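Chapter 5. Showing the Robot by Hand

Before you start: read the safety notes from Chapter 4. Again, if it's been a while.

Two ways to show a robot a task. Grab the arm and move it yourself, or sit back and drive it with a controller. First is called hand guiding, second is teleoperation. Both end up as the same kind of thing, a recording of where the arm went and what the fingers did, plus whatever the cameras saw on the way. The robot learns from a pile of these. One is called a demonstration, or demo.

Which to use? Depends on the arm. Hand guiding is quick to pick up, you feel the table through the metal. But your own hands end up in the camera view, and the robot won't have those later. Teleoperation keeps you out of the picture. Costs you touch, though, and most people squeeze too hard the first day. The Pesonen controller used in this book has no force feedback at all, so watch the fingers, not the handle.

Cloth is our first task. Hard one, on purpose. A block stays a block when you pinch it, a cloth goes somewhere else. At the Cirkidmont lab new drivers do 10 practice runs that are thrown away, then 20 that are kept. Keep that split. The practice runs look fine to the person who made them and they teach teh robot to hesitate.

Things to settle before the first kept run:

- Start pose. Same every time, within reason.
- End of task. Write it down in one sentence. "Cloth is in the basket" is enough.
- Time limit. We use 36 seconds.
- Clutter. Leave the everyday stuff out on the table, pencils and jars and so on, a robot trained on a bare table gets lost on a full one.

Fingers open wide on approach, come down over the cloth, then close on a fold. Dont chase a flat edge. From the wrist camera, an approach over an orange cloth, with a teal-blue basket off to the left: 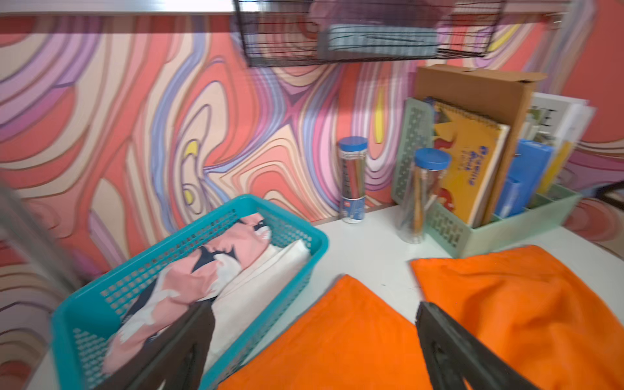
5.1 Where to Pinch

Any raised fold will do for a first try.

Related chapters
Setting Up the Astex Arm
Cleaning Up Recordings
Camera Placement, Wrist and Overhead
Esex Practice Tasks

Last updated 20 November 2025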